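제7장 접촉 작업에서의 힘 이상과 보호 정지

학습 목표
이 장을 마치면 다음을 할 수 있다.
접촉 작업에서 발생하는 고장을 위치 오차, 힘 오차, 파지 오차로 구분한다.
보호 정지와 비상 정지의 차이를 설명하고, 각각의 복귀 절차를 적는다.
고장 기록에서 원인과 결과를 분리하여 읽는다.

핵심 용어: 접촉력, 힘 한계, 보호 정지, 미끄럼, 공구 중심점(TCP), 영점 보정, 잔류 하중

7.1 도입 사례: 오켈 시험실의 판서 작업

앞 장까지는 로봇이 허공에서 움직이는 경우를 주로 다루었다. 경로가 2 mm 어긋나도 주변에 닿을 물체가 없으면 고장으로 드러나지 않는다. 접촉 작업은 사정이 다르다. 공구 끝이 단단한 면에 닿아 있을 때는 같은 2 mm가 곧바로 힘으로 바뀐다. 면의 강성이 높을수록 힘은 빠르게 커지고, 제어기가 반응할 시간은 짧아진다.

울트빌(Wultville)에 있는 오켈(Okel) 시험실은 2019년 4월에 화이트보드 판서 작업을 반복하는 시험을 시작하였다. 작업은 단순하다. 그리퍼로 마커를 잡고, 펜 끝을 보드에 접근시키고, 짧은 획을 그은 다음 물러난다. 시험 계획에는 200회 반복이 잡혀 있었으나 152회째에서 보호 정지가 걸렸다. 제어기에는 힘 한계 초과가 기록되었고, 같은 회차의 위치 기록에는 이상이 없었다.

담당 조는 처음에 힘 센서의 영점이 밀린 것으로 보고 영점 보정만 다시 한 뒤 운전을 재개하였다. 그 뒤 세 번을 더 돌리자 같은 정지가 되풀이되었다. 두 번째 점검에서는 마커가 그리퍼 손가락 사이에서 축 방향으로 3 mm 밀려 나와 있는 것이 확인되었다. 제어기가 알고 있는 펜 끝의 위치와 실제 펜 끝의 위치가 그만큼 달랐던 것이다. 로봇은 지령받은 곳에 정확히 가 있었고, 그 자리에서 펜은 이미 보드를 과하게 누르고 있었다.

그림 7.1~7.4 화이트보드 판서 작업

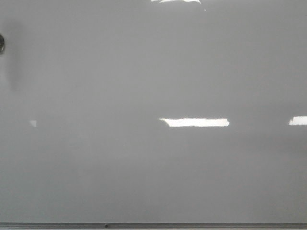
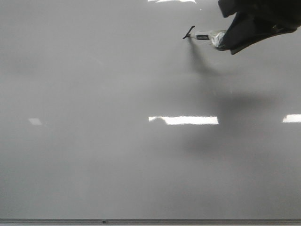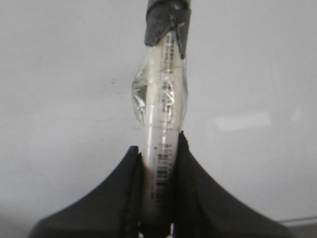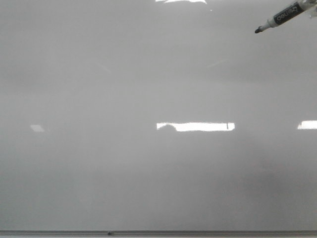 핀헤이루(Pinheiro)는 초판 원고를 검토하면서 이 사례를 파지 불량으로만 분류하는 데 반대하였다. 마커가 밀린 것은 사실이지만, 영점 보정 뒤에 파지 상태를 확인하지 않고 재가동한 것이 더 큰 잘못이며, 첫 번째 정지에서 이미 알 수 있었던 일을 두 번째 정지까지 미루었다는 의견이었다. 또 위치 기록이 정상이라는 이유로 기구부를 점검 대상에서 뺀 판단도 기록에 남겨야 한다고 적었다. 이 책은 그 의견을 받아들여 사례를 두 단계로 나누어 다룬다. 1단계는 미끄럼의 발생이고, 2단계는 원인을 확인하지 않은 복귀이다.

7.2 위치 기록이 정상인데 힘이 커지는 이유

로봇의 위치 기록은 관절 각도에서 계산한 값이다. 여기에 공구의 길이와 방향을 더하여 공구 중심점의 위치를 구한다. 공구가 손가락 사이에서 움직이면 계산식에 들어간 길이가 실제와 달라지지만, 관절 각도에는 아무 변화가 없다. 따라서 위치 기록만으로는 파지 오차를 찾을 수 없다.

접촉 방향의 오차를 d, 면과 공구와 파지부를 합한 등가 강성을 k라 하면 추가로 생기는 힘은 다음과 같이 어림할 수 있다.

F = k × d

이 식은 변형이 작고 탄성 범위 안에 있을 때만 쓴다. 미끄럼이 진행 중일 때는 d가 시간에 따라 변하고, 마찰 한계를 넘으면 힘이 더 커지지 않은 채 공구만 밀릴 수 있다. 힘 곡선이 일정한 값에서 평평해진다면 센서 포화와 미끄럼을 모두 의심한다.

7.3 정지의 종류와 복귀

보호 정지는 제어기가 한계 초과를 감지하여 스스로 거는 정지이고, 비상 정지는 사람이 위험을 판단하여 거는 정지이다. 어느 쪽이든 정지했다고 해서 힘이 사라지는 것은 아니다. 공구가 면을 누른 채 멈추면 잔류 하중이 남는다. 이 상태에서 그리퍼를 열면 공구가 튀어나갈 수 있다.

이 책에서 사용하는 복귀 절차는 다음과 같다.

1. 정지 원인 코드와 회차를 기록한다.
2. 작업 구역에 사람이 없는지 확인한다.
3. 접촉면의 법선 방향으로 저속 후퇴하여 접촉을 푼다.
4. 공구의 돌출 길이를 재고 기준값과 비교한다.
5. 접촉이 없는 자세에서 힘 센서의 영점을 확인한다.
6. 저속으로 1회 시운전한 뒤 반복 운전으로 넘어간다.

오켈의 첫 번째 복귀에서는 4번과 6번이 빠져 있었다. 플레스틴포트(Flestinport) 실습 과정에서는 4번의 측정값을 적지 않으면 다음 단계로 넘어가지 못하도록 점검표를 고쳐 쓰고 있다. 점검표 양식은 부록 296쪽에 실었다.

생각해 볼 문제
1. 힘 한계를 높여 정지를 없애는 조치는 어떤 경우에 허용되는가? 허용되지 않는 경우를 두 가지 이상 적어라.
2. 마커 대신 스프링이 들어간 펜 홀더를 쓰면 F = k × d에서 어느 값이 달라지는가? 미끄럼을 발견하기는 쉬워지는가, 어려워지는가?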